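Biner 2 Two-Arm Tabletop Cell

Clarthorpe | Bench Systems | Open Day Units
Item 206-B
In stock: 4
Updated 10/12/18

The Biner 2 is a pair of arms, a table and a black fabric enclosure. We have tried calling the enclosure a "controlled lighting environment" and customers still call it the tent. Order it under either name.

Every October we put one on the floor at our Nadement showroom and let visitors choose what goes on the table. They bring what people have in kitchens and desk drawers. Cups are popular. So are markers, and anything small enough to be a nuisance.

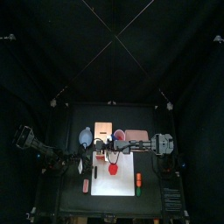 Kartini Simanjuntak runs the demonstrations and takes requests, within reason. Her standing rule is that you may move an object between runs but never during one, and she has a look for people who forget. Expect long pauses while the arms think it over. Visitors who want speed are pointed to the Kanaujia line down the hall, where there is also coffee.

What you get
Two arms with grippers
Square dark-topped table with rails
Fabric enclosure and frame clamps
Cables, in the quantity you fear

Shipping weight is 1550 lb crated. It will not go up your stairs. Please measure the door before you call us, then measure it again with the handle on.

Open day units are sold as shown, with a fresh set of gripper fingers and the same warranty as new. Objects brought by visitors go home with visitors.

Request a quote | Book a demonstration | Spare clamps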